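How to Move a Partition Wall Without Making Enemies

Office partitions look permanent until you need one 17 inches to the left, at which point everyone has an opinion and no one has an Allen key. Ours came with the lease at Wendside, along with a lot of gray. I have rearranged them often enough to have a method, and Archana Kanaujia asked me to write it down so that she could stop asking me.

Allow 30 minutes per panel the first time.

What you need: a set of Allen keys, an adjustable wrench, masking tape, a level, and a second person who won't start telling you about their weekend while holding up the other end.

Step 1. Clear the floor
Go a good arm's length past where you think the panel will swing. Soft furniture can stay if you can walk around it. Tape the new position on the floor before you touch anything. Use more tape than seems dignified.

Step 2. Look at the feet
Get down on the floor. Read the frame from the bottom up, starting at the corner where the post meets the lower rail.

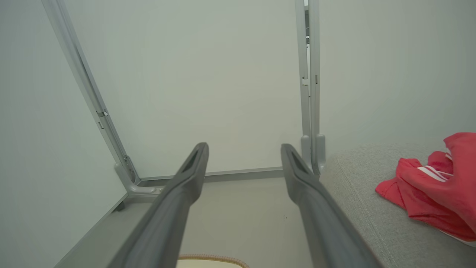 If a corner feels loose, snug its fasteners now, a quarter turn at a time. Do not lean on the key. Aluminum is forgiving up to a point, and that point arrives without notice. I stripped one in February and it is still stripped.

Step 3. Take the weight off
Wind up any leveling feet that touch the floor, a little on each, going back and forth. Doing one all the way and then the next will tip the panel toward your helper, who will bring it up later.

Step 4. Roll, don't drag
One person on each end, hands low, short pushes. Stop at the tape. If a wheel sticks, back up an inch and try again. Swearing is optional and has a success rate I would put at 43 percent.
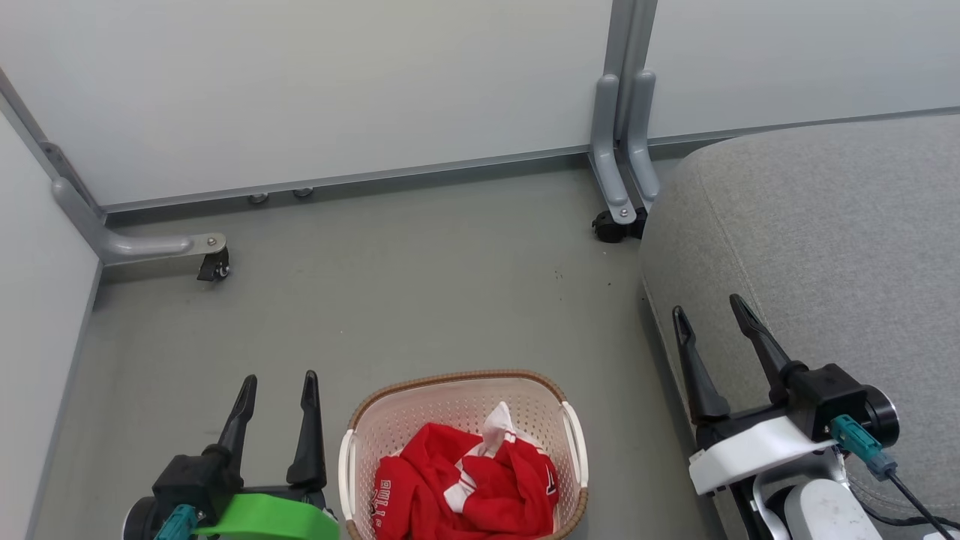

Corners deserve their own paragraph. Bring the second panel in square to the first and check that the floor strips meet before you tighten anything. Look at where the support feet end up, too: an L-shaped one with a caster on the end sticks out farther than your shins expect, and you want it out of the walkway. A laundry basket parked out on the floor is also better moved before you start, garment and all. Rajkumari Bajpai likes to do the corner first and work outward. She is probably right, but I'm the one typing.

Step 5. Level it again
Wind the feet back down until they just touch, then set the level on the bottom rail. Adjust the low end. Check it again the next morning, since panels settle.

Step 6. Peel up the tape
Do it the same day. I have seen tape that had become part of the floor.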